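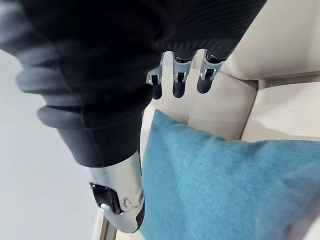 Household Care and Furnishings, Unit 7
Sofas: cleaning them, straightening them, keeping them decent
Notes to go with the lecture

Okay, sofas! I always look forward to this one, partly because everybody has an opinion and partly because I've made most of the mistakes myself. These notes follow what I say in class pretty closely, but I wander off a lot, so read them through before the practical.

Start with the tag

Before you put anything wet on a sofa, find the care tag. It's usually under the seat cushions or stapled to the underside of the base (bring a flashlight, save your knees). You're looking for a letter code:

W: water-based cleaners are fine.
S: solvent cleaners only, keep the water away from it.
WS or SW: either one.
X: vacuum or brush, and that's your lot. Call a professional for stains.

If there's no tag at all, treat it as an X until you've done a spot test somewhere hidden. I like the back edge down near the floor. Dab, let it dry completely, then look at it in daylight. Do the drying part properly! A damp patch tells you nothing about the ring it's going to leave.

Pale upholstery

Cream, ivory, oatmeal, whatever the store decided to call it. People get scared of pale sofas and I don't think they need to be. A pale sofa shows dirt early, so you deal with it early, and my old navy one was hiding things I'd rather not discuss. What you do have to watch for is color moving onto it. New jeans are the big one. Dark throws are another, especially in the first few washes, so wash a new throw by itself a couple of times before you drape it over anything light.

The other problem is the armrest. Hands, hair, newspaper, the dog's chin. It's body oil more than dirt, so it builds up slowly and you stop noticing. On a W fabric, use a little dish soap in lukewarm water, whip it up, and put only the foam on the cloth. Work from the outside of the mark toward the middle. Then go over it with a clean damp cloth and blot. Blot, please. I can hear rubbing from across the room.

The weekly routine

This takes me 12 minutes on a three-seater, and I'm not fast.

Take everything off, cushions too if they come off. Vacuum the deck (the flat part underneath) with the crevice tool, getting right into the back corners. Switch to the brush head and do the back, then the arms, then the front. Top to bottom, always, or you're doing the seat twice. Vacuum both sides of each cushion and the piping, where crumbs really like to sit. Put the cushions back flipped or swapped, left to right, so the favorite spot doesn't turn into a crater. Pillows last, throw last of all.

A word on flipping: check that yours can be flipped. Some cushions have a plain lining fabric on the underside, and those only rotate. Attached cushions do neither, so plump them by hand from the sides and move on with your life.

Throws and pillows

Folding in thirds lengthwise and laying the throw over one arm is the tidiest way I know, and you can do it half asleep. If you want the softer look, pick it up from the middle, give it one shake and let it drop over the corner of the back. Then leave it alone! Everybody fusses with it and it only gets worse.

For pillows, an insert one size up from the cover keeps the corners full. Close the zippers and turn them to the bottom. Two at each end is plenty for most sofas, whatever the catalogs show you.

A bit on rub counts

Somebody always asks about the numbers on fabric samples. Those come from an abrasion test, where a machine rubs the cloth until it shows wear. You'll see a 3000 on some purely decorative fabrics, and I'd keep that for a pillow nobody leans on. For a sofa that gets sat on every evening, look for something much higher. Remember it only measures rubbing. It won't tell you a thing about fading, pilling or cats.

For the practical

Bring two white cotton cloths (white, so no dye comes off on the fabric), a soft brush and the stain chart from Unit 6. We'll be using foam only, mixed at 200 milliliters of water to a small squirt of soap. Emilian Dumitrescu has the sign-up sheet for the afternoon groups, so see him if you need to swap.

Before you come, check the tag on a sofa at home or at a friend's and write down the code, the fabric if it's listed, and what you'd use on a coffee spill. Half a page is fine. Handwritten is fine too, as long as I can read it.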